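Momico two-arm kit: one school year with a robotics club

Posted July 24, 2022

Rating: 4 out of 5

I help run an after-school robotics club, mostly tenth and eleventh graders, and we bought the Momico pair of arms last fall after years of little wheeled robots that follow a line of tape. The kids were so done with the line of tape! They wanted arms, and they wanted two of them, and when the spring contest put out a household chores category that pretty much settled it.

We paid $1680 for the set, which got us both arms with grippers, the power supplies, a box of cables and a license for the software. No table. I missed that on the product page (my fault, it's in there if you scroll) so plan on building or buying something to mount them on before the boxes show up. Ours sat in a closet for three weeks while we argued about table height.

Assembly was fun and took forever. The joints come put together but you do the gripper ends yourself, and the screws are tiny, and we lost a bunch of them to the floor on the first day. Get a magnetic tray. The printed guide is fine up to page 26 and then it seems to be describing an older version of the wrist, with a bracket we didn't have. Support wrote back the next morning with a newer PDF, so points for that, but why not put it in the box?

Cables are my main gripe. Each arm has them strapped along the outside, and if you leave too little slack at the elbow the plug works itself loose right when the arm is reaching its farthest. If you leave too much it catches on things. We redid the straps on the left arm more times than I want to think about. One of our seniors finally drew the good routing on a piece of paper and taped it inside the cabinet door, and we haven't had a plug pop out since April.

The software is the best part, I think. You can move an arm by hand and have it save the path, and the kids picked that up in one afternoon without me saying much. Getting the two arms to take turns is a lot harder. There's a setting called "shared zone" that is supposed to keep them from going for the same spot, and the default is so cautious that both arms just sit there being polite to each other. Turn it down a little at a time. We turned it down a lot at once and got a pretty loud clunk out of it, no damage except a scuffed fingertip.

Speaking of fingertips, the stock ones are hard and slick. They're great on foam blocks and awful on anything with a rim. We swapped in a set of rubber sleeves from Finier and it was like having a different robot. I'd call those a required purchase if you're going to pick up anything rounder than a block.

Noise is okay. You can talk over it. The motors get warm after a long session and the software nags you to take a break at 1000 cycles, which annoyed everybody until we noticed it was a decent time for snacks anyway.

How did the contest go? Middle of the pack, and I was thrilled. One team had Plokemport arms, a big step up in price, and theirs were smoother for sure, especially on slow moves. I didn't see anything they could do that ours couldn't with more patience. If your school has the money, go look at both. If you're paying with car washes like we did, get the Momico and put the difference into spare parts.

I'm taking off one star for the outdated guide and the cable situation. Would I buy it again? Yep, and I'd order an extra gripper the same day.

Our summer group is small and they picked their own project, stacking dishes on a rack, so that's what the kit has been doing all July. It's a better test than the blocks ever were. A plate is wide and low and there's only the rim to grab, and on a shiny white top like ours you want colors that stand out, so the teal and the hot pink ones are everybody's favorites and the beige one gets picked last. The rack is just a short board on two black metal frames, and the kids want the whole stack up on it by the time school starts. They've asked about bowls for the fall. I said let's see how the plates go.
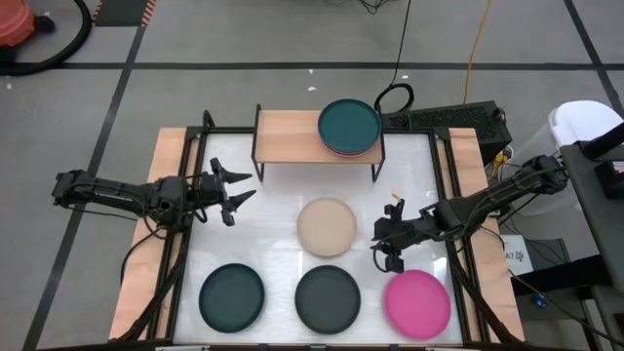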